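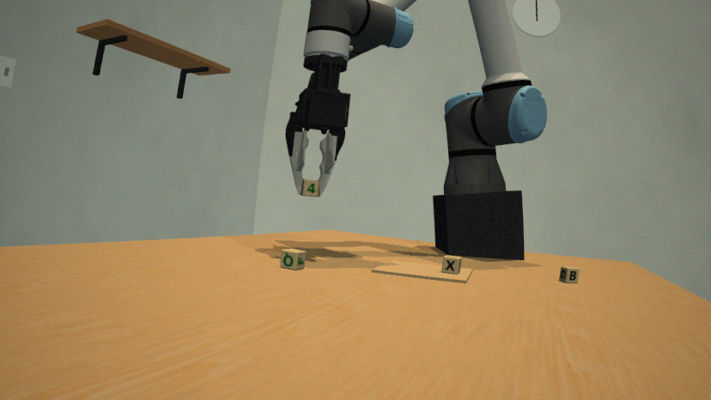 Wer in einer psychiatrischen Institutsambulanz nach einem Erstgespräch fragt, bekommt meistens einen Termin und einen Fragebogen. Der Fragebogen ist auf Deutsch. In Ristau, wo ich seit vielen Jahren als Sozialarbeiterin in der Gemeindepsychiatrie arbeite, hat er 4 Seiten, und er fragt nach Schlaf, Appetit, Antrieb und Suizidgedanken. Ich halte ihn für ein brauchbares Instrument, solange der Mensch davor ihn lesen kann. Bei einem großen Teil unserer Patienten ist das nicht der Fall, und dann füllt ihn die Tochter aus, der Cousin oder der Nachbar. Ein Greifer mit zwei Fingern kann einen kleinen Holzklotz halten, und viel mehr als zwei Finger hat ein solcher Bogen auch nicht: Er fasst, was in seine Form passt. Was eine Frau meint, wenn sie sagt, ihre Leber brenne, fasst er nicht.

Seit dem Frühjahr liegt nun der Vorschlag auf dem Tisch, die Sprachmittlung in unserem Verbund neu zu ordnen. Gespräche sollen künftig vor allem über den Telefondienst Ploltance laufen, die Dolmetscher vor Ort nur noch auf begründeten Antrag kommen. Der Verbund verspricht sich davon kürzere Wartezeiten. Ich bin dagegen, jedenfalls für das Erstgespräch und für jede Krise.

Gegen das Telefon an sich habe ich nichts. Für eine Terminverschiebung, eine Frage zur Dosierung oder eine Auskunft an die Krankenkasse reicht es völlig. Wir nutzen es dafür schon lange, und es hat uns viele unnötige Wege erspart. In einem psychiatrischen Gespräch aber wird ein erheblicher Teil dessen, was zählt, gar nicht ausgesprochen. Jemand schweigt, und die Person, die übersetzt, muss wissen, ob er nachdenkt, ob er sich schämt oder ob er weint. Am Telefon weiß sie das nicht. Sie fragt dann nach, ob die Leitung noch steht.

Im vergangenen Jahr hatten wir in Ristau 292 Gespräche mit Sprachmittlung. In 40 davon ist der Befund später in einem wesentlichen Punkt geändert worden, und nach meiner Durchsicht der Akten war der häufigste Grund ein Missverständnis im ersten Kontakt. Das ist keine Studie. Ich habe keine Vergleichsgruppe und kann nicht sagen, wie viele Befunde ohne Sprachbarriere geändert worden wären. Aber es ist mehr, als bisher in der Vorlage des Verbunds steht.

Oft wird auf die Tagesklinik Pleddale verwiesen, die fast nur noch telefonisch dolmetschen lässt und damit zufrieden ist. Dort kommen die Patienten allerdings über Wochen täglich ins Haus. Die Pflege kennt sie, die Mitpatienten helfen aus, ein Irrtum vom Montagmorgen fällt bis zum Mittagessen auf. In einer Ambulanz sehen wir jemanden eine Stunde und dann sechs Wochen nicht.

Mein Vorschlag wäre bescheiden. Erstgespräche und Kriseneinsätze mit einer Person im Raum, alles andere nach Absprache am Telefon. Dazu 2 feste Stellen für Sprachmittlung, besetzt mit Leuten, die an Fallbesprechungen teilnehmen und Supervision bekommen - wie alle anderen im Team auch. Das kostet Geld, und es muss im September in den Haushaltsplan, sonst ist es für das nächste Jahr erledigt. Bis dahin sollte der Verbund wenigstens die Akten der anderen Standorte durchsehen lassen, bevor er den Vertrag unterschreibt.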